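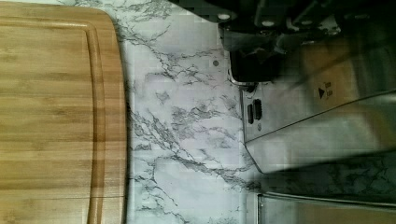 17/03/2022. Cuaderno de taller, banco de cocina. J. Cantero

Tabla de bambú grande, con ranura perimetral para jugos. Revisión antes de decidir si se lija entera o solo se reaceita.

Estado de la cara superior. Listones paralelos, vetas de miel claro a marrón dorado. Juntas entre listones perceptibles a la vista como líneas finas; con la uña no se nota escalón en ninguna. El llano interior está algo más claro y más liso que el reborde. Canto curvo, sin astillas al pasar un trapo de algodón en los dos sentidos.

Planitud. Regla metálica apoyada en diagonal, galgas por debajo. Flecha máxima de 2 décimas en el centro, la misma en la otra diagonal. No justifica cepillado. En la revisión de Salinas se anotó una flecha menor, pero se midió con la regla corta y no son comparables.

Ranura. Es la zona que peor absorbe el aceite. Fondo repasado con taco redondo y grano 180, luego 240, siempre siguiendo el canal. En las curvas el taco trabaja a contraveta y deja marca; ahí conviene terminar a mano, con el papel doblado sobre el dedo. Pendiente de probar una esponja abrasiva fina.

Humedad. Higrómetro de la sala: 41 %. El de la estantería daba otra lectura y lo he retirado hasta calibrarlo. No aceitar con la tabla recién lavada, dejarla de canto una noche.

Aceite. Queda medio bote de Kaltness y uno sin abrir de Fumance. Sigo con Kaltness para no mezclar acabados en la misma pieza. Aplicación con muñequilla, cinco gramos por mano en la cara superior, exceso retirado a los veinte minutos. En la ranura, pincel plano y retirar con papel doblado en cuña; si se encharca queda pegajoso y hay que volver a abrir con estropajo blanco.

Encimera. Blanca, de efecto mármol, veteado gris. El veteado engaña al buscar manchas: lo que parece cerco de aceite suele ser veta. Método: luz rasante con la lámpara de mano y paso de paño blanco con alcohol isopropílico. Si el paño sale limpio, no se toca más. Hay un punto gris redondo y pequeño que no sé si es agujero, tornillo o marca. No lo he hurgado. Si alguien lo conoce de antes, que lo apunte al margen.

Deslizamiento. Tabla sobre encimera seca, tirando con dinamómetro desde el canto: arranca a 5 N. Con paño húmedo escurrido debajo no se mueve con la fuerza normal de corte. La lámina antideslizante de Mundham sujeta mejor, pero deja un cerco mate en la encimera que cuesta quitar. Uso el paño y guardo la lámina para las tablas pequeñas.

Decisión: no se lija entera. Repaso de ranura, dos manos de aceite con un día entre ambas, y volver a medir la flecha en mayo con la misma regla larga.

Tiempo dedicado hoy: casi 97 minutos, contando la limpieza de la encimera y sin contar el secado.

Falta por pedir: papel de 240, muñequillas y una galga de 0,15 (la del juego está doblada). Los trapos con aceite van extendidos en el tendedero exterior, no al cubo.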